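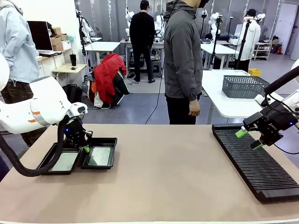
Two robot arms over the trays and the slotted rack on a work table.

Can machines do our chores yet? Questions we receive often

These answers were written by Soudabeh Vahidi for the readers of Jevarura, and she updated them in February. Please write to us if your question is missing.

Can I buy a robot that does all my housework?
No. You can buy machines which do one chore well, for example a vacuum cleaner or a dishwasher. A machine that goes from room to room and does what it finds there is still a matter of research.

Why is it easier in a factory?
In a factory the part arrives always at the same place and in the same position. At home the cup is each day somewhere else. Small workshops are between these two cases. The trays may stay where they are, but the parts inside them change from one order to the next.

What is difficult about moving a flat part from a tray to a rack?
For a person it is nothing, and we do it while we talk. The machine must find the edge of the part, hold it without bending it, and bring it to a narrow slot at the correct angle. An error of 2 mm can be enough to miss the slot. In our own trial at Pudham we counted 122 attempts, and 92 of them ended with the part in its slot. A worker would not accept this result from a colleague. 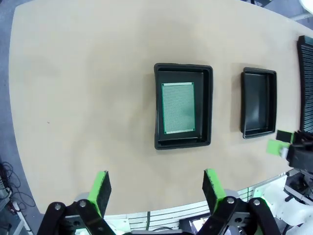
How long does it take to teach a robot a new task?
It depends on the task and on how exact it must be. For simple picking and placing, our group needed around 60 demonstrations before the arms could try it alone. Folding clothes needs much more, and the result is still not tidy.

Are two arms better than one?
For many chores, yes. One hand holds the bag and the other hand fills it. But two arms must also avoid each other, and this makes the work slower.

Will it be safe near my children?
We would not leave any arm of this kind alone with a child today. The Costache workshop, where we give our courses, switches the arms off before school visits begin.

What is Emix?
Emix is our newsletter. It comes out when we have something to report — sometimes this means a long silence.

Which chore will be solved next?
I prefer not to promise. If I must choose, I would say the sorting of small parts in workshops, and after it the clearing of a table. Ironing I still do by myself, and I expect to do it for many years.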